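My Mother's Village Finally Has a Mast

I grew up believing that every phone call had to be made from the top of the hill behind the church, because in our village that was simply how it worked. You put your boots on, you climbed for 11 minutes, you held the phone over your head and hoped for a bar. My mother still has a pair of shoes by the back door that she calls her telephone shoes!

So you can imagine the fuss when a small company called Skurnix announced last September that it would bring wireless internet to all 414 people in the valley, for less than I spend on coffee in the city. Rahel Aigner from the village office went door to door with the forms (she is a very patient woman) and explained to everyone over seventy what a router was, and where it could go, and that no, it would not bother the bees.

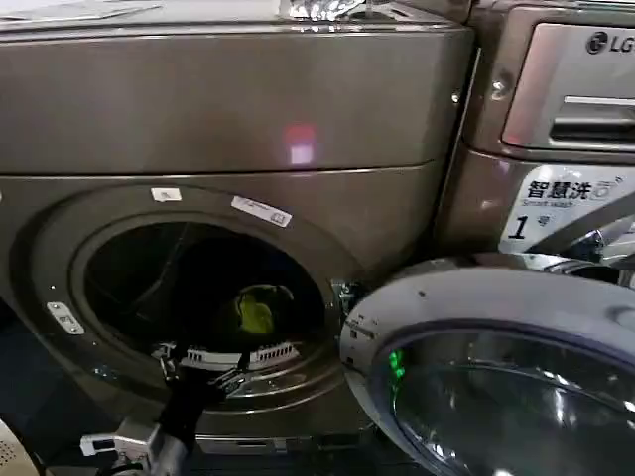

Last changed: Sun 4 January

The box itself is called a Kuda, and it is small enough to sit behind the bread bin, where my mother put it straight away. Silvan Oberholzer drove up to fix the little dish under the roof, and he stayed for soup, and then for more soup, and I think he heard the whole story of my cousin's wedding before he got near a ladder.

I was a bit of a doubter, I admit. We had been promised a cable twice before, and both times the money went to the ski side of the mountain. But we had our first video call just before the holidays and there she was – well, there was her forehead, mostly – telling me that the picture was very clear and that I looked tired.

She has six channels of choir music saved already. The monthly bill is another matter, as they charged her for two boxes the first time, and I have been on the phone with them about it this week. I will write again when I hear back.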